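Chapter 4
Collecting Demonstrations by Hand

After reading this chapter you should be able to plan a collection session, state what counts as one episode, and decide which episodes to keep.

A policy trained by imitation can only be as broad as its examples. Chapter 3 treated the examples as given. In this chapter we look at how they are made, using hand-held grippers that a person closes with a trigger. The operator's motion and the view from the tool become the training pair, and no robot arm is needed until the policy is tested.

Soft objects deserve early attention. A stuffed toy changes shape under the pads, so the same grasp seldom looks the same twice. When two grippers hold one toy, each also moves the part the other is holding, and the two recordings must share a clock.

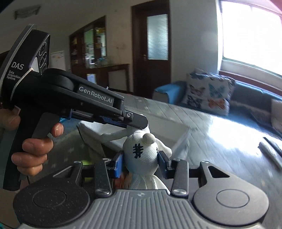 Annatjie Fourie objects that two-handed episodes should wait until the one-handed set is complete, on the grounds that timing errors are hard to find later. We take the opposite view, but the objection has weight - in the Bivholm set, 52 of 1328 episodes were dropped for clock drift alone.

Clutter is the second source of variety. Toys that share a box block each other from view, and the fingers must enter a narrow gap without pushing the neighbors. An episode in the Bivholm set begins with the gripper open above the box and ends when the toy has been released. Failed grasps are kept and labeled as failures. The operator does not restart the recording after a miss.
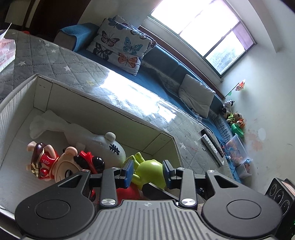
4.1 Defining the Episode

Let an episode be a sequence of pairs (o, a), where o is the observation and a is the change in gripper pose and opening up to the next time step. The Poritz protocol sets a limit of 36 seconds per episode. Longer recordings are split at the point of release - never during a grasp - and each part receives its own label.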